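Some notes on coat and type in the rabbits I keep, which are Rex. People keep asking me the same things, so I'm putting it in one thread.

I have kept Rex for 22 years. My first pair came from the Hivmont stud, both castor, and most of what I have now goes back to that doe.

A Rex coat should be short, dense and upright. Run your hand from tail to head and it should stay where you left it. If it falls back into place, the guard hairs are too long.

Dense does not mean long. I see young rabbits at shows with a lot of coat and very little density. Blow into the fur on the back. If you see a wide patch of skin, the coat is thin.

Whiskers on a Rex are curly and short and they break. Please stop writing to me that your rabbit is sick because its whiskers are bent.

Color next. In castor I want a dark chestnut top, a rust band in the middle and slate blue at the base. Most of the castors I judge at the Kurklow show have a muddy band. Some of that is molt and some of it is breeding.

I don't judge color on a rabbit in molt if I can avoid it. If your October juniors look patchy, wait. Mine usually take several weeks to come through.

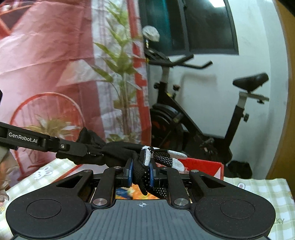 Page last changed: April 26, 2020

Type. The back should rise in a smooth curve and come down round over the hips. Feel the hindquarters with a flat hand. Pinched hips are the most common fault in my own line and I have not bred it out.

The Preda line has better hips than mine and worse feet. I used a Preda buck on three does. The hips came right in the first litters. The feet I am still working on.

Feet matter more in this breed than in most. The fur under the foot is short like the rest of the coat, so sore hocks come easily. I use solid floors with straw. I will not sell a Rex to anyone keeping it on bare wire.

I weigh every litter weekly and write it down. Card 2882 was a doe who raised nine and lost none. She was nothing special to look at and I kept four of her daughters.

On feed: hay all day, a measured amount of pellets, greens in small amounts once they are grown. I used Festex pellets for years and then changed brands when my feed store stopped carrying them. I saw no difference in coat either way.

Change feed slowly. I take ten days, mixing a little more of the new one in each day. If the droppings go soft, hold at that mix until they firm up.

Ear tattoos. Do them before the young leave the litter cage. I have read too many faint ones at shows. Go over the number with ink a second time and leave it alone.

Someone asked about brushing. I don't brush a Rex. A damp hand over the coat takes off loose hair. A stiff brush damages the fur and you will see it on the table.

Someone else asked about keeping two bucks together. No. I have tried it with brothers and it ended at around four months.

I don't ship rabbits. Pickup only, and I show you the parents and the weight cards when you come.

Next thread will be on otters and why the tan on mine is too pale.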